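Clenosis, four months in: a review from somebody who sorts letters for a living

I've been running Clenosis on our two-arm bench since April, and enough people have asked me about it that I'm writing it all down in one place. Short version: it's a labeling and replay tool for robot demonstrations, it's made by a small outfit called Tuldale, and I like it a lot more than I expected to. Longer version below, with complaints.

Our test task is foam alphabet letters and plates. It's cheap, the parts are soft, and you can get a surprising amount of failure out of it.

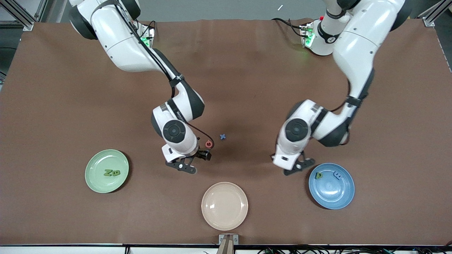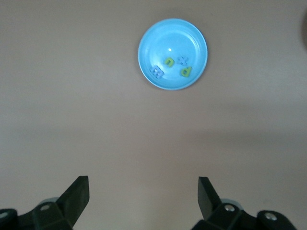
Letter sorting on our bench: both arms over the three plates, then the wrist view of four letters in the blue bowl.

So what does the thing do? You feed it your recorded runs and it chops each one into stages (reach, grasp, carry, release), then lets you train on the stages with different weights. The idea comes from a write-up by Gerd Kramer, who argued that most of what a policy learns from a long run is the boring carrying part, and the grasp gets drowned out. I was skeptical. I've read a lot of write-ups.

We had 2049 runs recorded. Clenosis threw out 1308 keepers in the first pass – I mean it kept 1308, sorry, the wording in the menu is backwards and now I talk like that too. With plain training on all 2049, the policy got 809 correct placements before we stopped the long test. Same test length with the weighted stages on the smaller set, and we beat that comfortably. Most of the gain was on grasping, just like Kramer said it would be. Carrying barely changed at all.

The part I love is the side-by-side replay. You scrub the overhead view and the wrist view together and you can jump straight to the moment of release. I used to do this with two video players and a sticky note!

Now the gripes. The stage chopper gets confused by letters close to the color of whatever they're sitting on, and pale purple on blue is the worst for us. Uriel Pereyra on our team ended up fixing those boundaries by hand, and the hand editor is slow (every change reloads the whole run, why?). It also wouldn't read our old Clodorska logs until we converted them. The manual has one page on this and the page is wrong.

I tried Krajčí before this one. It's faster, and the export is nicer, but it has no stage weights, so for this kind of work I'd be back to doing it in my own scripts.

I'm giving it 4 out of 5. If you have one arm and a couple hundred runs, I'd skip it, the setup will eat your week. If you have a big pile of demos and your grasps are flaky, get the trial and start with the defaults. Leave the "auto merge" box unchecked.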